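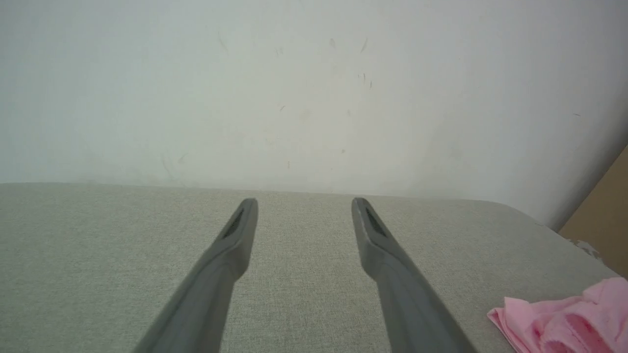 Workshop tips from the Gurdale robotics club: picking up cloth from soft furniture

Our club works this term on a household task for the Trenstead student competition. The robot must take a piece of cloth from a padded surface and put it into a tub. It sounds like a small job, but cloth is much more difficult than blocks or cups. I have collected here the tips which helped our students the most, so that other clubs can save some evenings. Most of them need no special parts, only things from the kitchen drawer and the laundry cupboard.

Choosing the cloth

Begin with one cloth in one plain colour. Ours is pink and we practise on grey-beige upholstery, so the students can tell at once where the cloth finishes and the furniture begins. A grey tea towel on a grey seat gave us a very bad week in September. When the program works well with the plain cloth, change to stripes.

Do not iron the cloth and do not fold it neatly. A flat cloth gives the fingers nothing to hold. Drop it from the height of your elbow and leave it how it falls. The folds which stand up are the best places to grip, and a flat flap at the side is the worst place. Teach the students to aim for the heap.

A thin cotton cloth is easier than a thick towel. Microfibre sticks to woven upholstery and can pull the threads, so we keep it for the dishes.

Preparing the fingers

Wipe the fingertips before every practice. We use a damp cloth with one drop of dishwashing liquid, then a dry one. Hand cream and biscuit crumbs make smooth plastic very slippery, and our members eat a lot of biscuits. Never use nail polish remover on printed parts.

If the cloth still slides out, cut a small piece from a rubber kitchen glove and fix it on the inside of each tip with double-sided tape. Cut it a little smaller than the tip, otherwise the corner peels up and catches on everything. The colour of the glove is not important, but the students will discuss it for a long time.

Feel the edges of new fingers with an old stocking on your hand. Where the stocking catches, sand with fine paper and feel again. It is cheaper to repair a stocking than an armchair.

Setting the height

This was our most usual mistake. On a hard bench you can drive the fingers down until they touch. On padding, they sink in, the surface pushes back, and the arm loses its position. Stop the open fingers just over the fabric, come in from the side of the heap, and close slowly. We lower the arm in small steps of one millimetre and write the good number on masking tape on the base.

Measure again when you change the furniture. A seat that somebody sat on all afternoon is lower than a fresh one.

After closing, wait one second before lifting. Lift straight up first, and only then move to the tub. If the robot drags sideways, the cloth unrolls and one corner stays behind.

Caring for the furniture and the wall

- Vacuum the upholstery before you start. Fluff goes into every slot and groove of the gripper, and a dry toothbrush is the best tool to take it out.
- Try to keep a hand's width between the arm and the wall. If you can't, set a limit in the program and test it at low speed.
- For scuffs on white paint, use a soft white eraser first, then warm water with a bit of bicarb soda. Try in a corner, since some paint becomes shiny when rubbed.
- Yellowish marks usually need sugar soap. Rinse afterwards, or the mark returns darker.
- Do not put tape directly on fabric for marking positions. Use a safety pin with a bit of coloured wool, and take it away before the motor is on.

Keeping the records

Each pair of students makes 50 tries with the same settings. They write only three things: the height, the kind of heap, and if the cloth arrived in the tub. An exercise book is good enough. With the Katene controller we can save all the positions too, but the book is faster to read when two children are arguing about what happened.

Change one thing at a time. If you change the tape and the speed together and it goes better, you have learned very little.

One younger team named their program Orkton, version 11, and forgot what was in version 9, which had been the good one. Please write the date and one full sentence beside each version.

Packing up

Switch off at the wall, leave the fingers open so that the rubber is not pressed flat, and wash the practice cloths without softener. Softener makes them slippery and your numbers from last time will not match any more.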